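Two arms, one table: looking after the box cell at Orndale

By the staff of the Zirkthorpe Automation Letter

The box cell at Orndale has two arms, one table and a simulated copy that gets more hours than the real thing. The technician who keeps both going has been on the job for 5 years and asked us to leave names out, so we have. We talked in February, mostly in front of a screen with the simulated cell open.

The task is folding flat cardboard into boxes. One arm sits on each side of the table and each carries a two-finger gripper. Before any change goes to the floor, it is tried in the simulation, and the technician treats that copy as a machine that needs its own upkeep.

"People think you build the model once and leave it alone," the technician said. "Then somebody moves a base on the real cell to get at a bolt, and now I have two cells that don't match. So the rule is, if you touch a base, you write it in the log, and I go fix the model the same afternoon."

The base positions come first in every check. The technician measures from the rails to the center of each base, left side and then right, and compares both numbers with the ones stored in Skuvix, the software that runs the cell. Anything over 2 millimeters gets corrected before the arms are allowed to move.

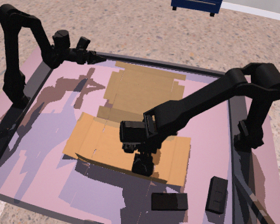

The simulated cell, with the two arms on opposite sides of the table and cardboard in the work area.

After the bases come the grippers. On the real cell the fingers are pulled and cleaned, because board dust packs in behind them. The technician uses a dry brush and then a cloth. "No spray," the technician said. "We had a person use spray and the fingers slid on the board for a week."

Next is the closing check. Each gripper is run fully open and fully closed, with the cardboard taken off the table. If the tips don't meet, the zero has drifted and has to be set again. That takes a few minutes when the connector is sound. When it isn't, the arm drops off the network halfway through and the whole thing starts over. The connectors come from Odera, and the cell has used up a good many of them.

"I keep spares in the drawer now. I used to order one at a time, and that was dumb."

The wrist cameras are the part that takes the longest. A camera that has turned a little in its mount still gives a good-looking picture, and the arm will still reach for the board, only it reaches to the wrong place. What the technician looks for is where the fingers fall in the view. They should come in from the bottom at both sides, at the same height, with the gap between them near the middle.
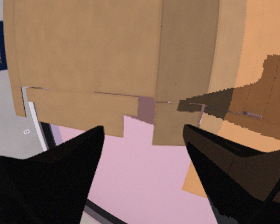
Zirkthorpe Automation Letter staff

We asked how often the view is off. "On the real one, any time it gets bumped. In the simulation it only moves if one of us changed a file, so that's easier. I compare the two versions of the file and there it is."

The technician does not trust a single view. A camera can look right with the arm raised and be wrong with the arm down, if the screws are loose enough for the weight to pull on it. So the check is done in both positions, and the screws get a paint mark across the head. If the mark is broken, the screw has turned.

The last job is to bring both arms in over the board together. It is done slowly, at a tenth of normal speed, with a hand on the stop button when it's the real cell. The wrists come close to each other there, and the technician wants to see the clearance before the program is allowed to run by itself.

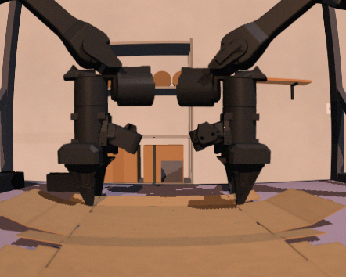 "You watch the wrists, and you leave the fingers for later. Everybody watches the fingers. The fingers are cheap. If the wrists hit, I'm changing a joint, and that's a day with the cell down and then all the checks again from the top."

The joint that was changed last had 905 hours on it. The technician heard it before anything showed in the log, a dry clicking on the way down. The replacement was in by evening, but the cable had been routed on the wrong side and had to be redone the next morning.

The current checklist runs to 78 lines, and the technician would like it shorter. Several lines cover a gripper the cell no longer uses. They are still there because the list is printed and taped up next to the stop button, and the new copy hasn't been printed yet.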